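Jugah: Task Sequencing for a Humanoid Cleaning Robot
Sawsan Matar and Cheuk-hei Hsieh
Project report, 2024-05-05

3. Implementation
Jugah is the planner we wrote on top of the Clindeck control library. It splits a cleaning job into reach, grasp and brush stages, each with its own joint limits. The crouch is solved first, then the arm.

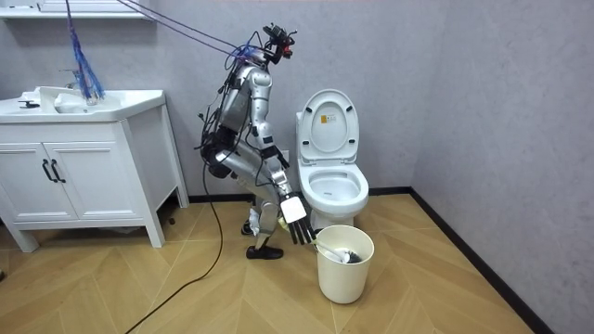
Figure 1. Crouched pose with one hand on the brush handle.

Our first version planned both arms together and often timed out. Version 2 fixes the free arm in place before the brush stage starts. We logged 122 planner calls in the Marnwood lab, and 59 of them needed a second solve.
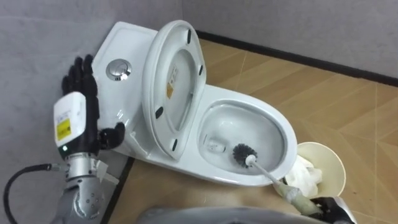

Brush strokes are planned relative to the bowl rim, so an error in the rim estimate shifts every stroke. We did not correct for this. Cheuk-hei will add a rim check before each stroke in September.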